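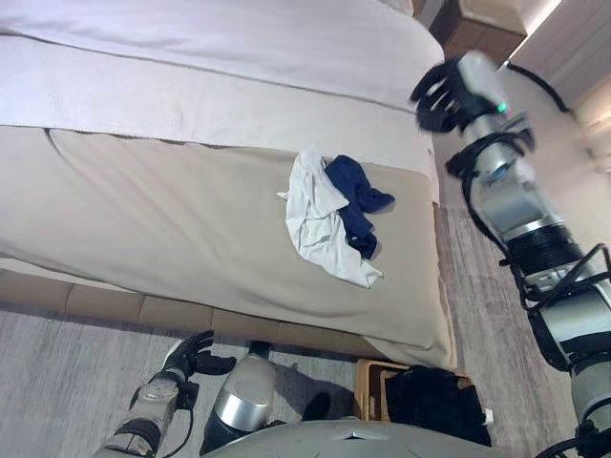
How far has the laundry collection work come since the June report?

We have 1,174 usable episodes in the set, against 300 in June, and the first policy trained on them has been tested over 50 runs.

Progress report to Trorano, 2019-11-09
Prepared by the Indetance manipulation group

Data. All new episodes cover one task: picking up clothing left on a bed and putting it in an open crate on the floor. Each episode is recorded from the head camera together with the joint positions of both arms. Episodes where the operator lost the connection were thrown out before counting. Labeling was done in the Cinside tool, and every episode now has a start and end mark for each grasp.

Method. We dropped the separate fold detector that we proposed in the original plan. The policy now takes the head view directly and picks a grasp point on the cloth. Training takes 4 days on our own machines.

Result. Garments lying apart are handled well. Garments that overlap are still the main problem. The hand often takes both at once, or pulls the lower one along and drops it short of the crate. Pale cloth on a pale cover is also harder for the policy than dark cloth, and we expected this from the Dissanayake trials.

Delays. Cable wear on the arms cost us most of one month. We have changed the routing at the elbow and ordered spares out of the existing equipment budget.

Next period. We will collect more episodes with overlapping garments and repeat the same test without changing the rooms. We also plan to add a second grasp attempt after a failed one. No change to the budget is requested. The updated data index will be sent separately.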